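Okay, thread time, because people keep asking what it's like now that we have robot arms at Ustora and I get way too excited to fit it in one reply.

I work returns. Housewares, decor, weird gifts, all of it comes back to us. On a normal day that's 700 items, and in January it can hit 3000. Every single one has to be picked up, looked at, and put in the right bin.

For six years that was hands. Mine, mostly! My wrists used to ache by lunch and I figured that was just what the job felt like.

We got our first arm in June. It runs on software called Dellix and the arm does the boring part: pick up, turn, set down. The person next to it does the deciding. Is this chipped? Can we resell it? Is it even ours?

(You'd be amazed how often it is not ours.)

What I did not see coming is that I'd get a new job out of it. Two of us from the floor now spend mornings upstairs building practice setups in the simulator, so the arm can try things a bunch of times before it touches real stock.

And you don't need to be a coder for it! They wanted people who know what a return bin looks like at 4 pm. Tall stuff next to flat stuff, glass beside rocks, handles pointing every which way. I have been training for this my whole life.

My rule is to make the counter as annoying as I can. If the arm can get to one thing without bumping its neighbors, we save that layout and then I make a meaner one.
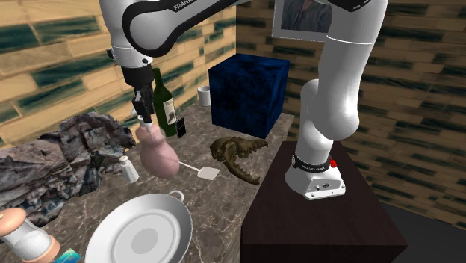
Vases are my favorite thing to give it. Round in the middle, narrow up top, and everybody grabs them a little differently. I spent a whole morning with the Masri team talking about how I pick one up. I'd never once thought about it before, and there I was with three people taking notes!

Stuff that's changed on the floor: we rotate every 90 minutes, so you're never at one station all day. Lifting is way down. The talking is up, because you're not racing the belt anymore.

Stuff that's harder: when an arm stops, the whole line stops, and you stand there waiting for it to reset. Also it's louder than I'd like. We've asked Wandus for quieter bins and they're working on it.

Pay went up a step for the simulator people. I'd like to see that for the folks at the stations too, since they're learning plenty, and I've said so in two meetings now.

Anyway, my best layout so far has had 70 tries run on it and I'm already planning the next one. More bowls. Ask me anything, I'm on break till 2:30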